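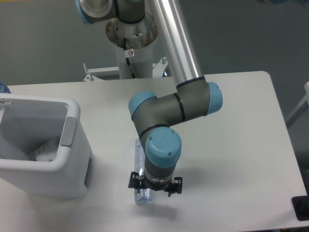
The Huldale Wool Blanket

We've been selling the Huldale longer than anything else in the shop, and I still get a little happy every time one goes out the door! It's a good, heavy throw (big enough for two people on a couch, or one person and a dog who thinks he's a person), woven for us at the Fankhauser mill in Braltville, where Lorraine Rudd looks after the looms and picks out the yarn herself.

Fresh off the shelf it feels a bit crisp. Give it a few weeks of movie nights and it loosens up nicely, and by the second winter you won't want to lend it to anybody.

Colors: oatmeal, moss, barn red
Fiber: all wool, whipstitched edges
Price: $189, shipping included on orders over $400

Wash it cold, by hand, and dry it flat. Please keep it out of the dryer, however tempting that is in February.

Moss is back in stock at the Bostville store. For barn red, write to Dilani Siddiqui and she'll put your name on the April list.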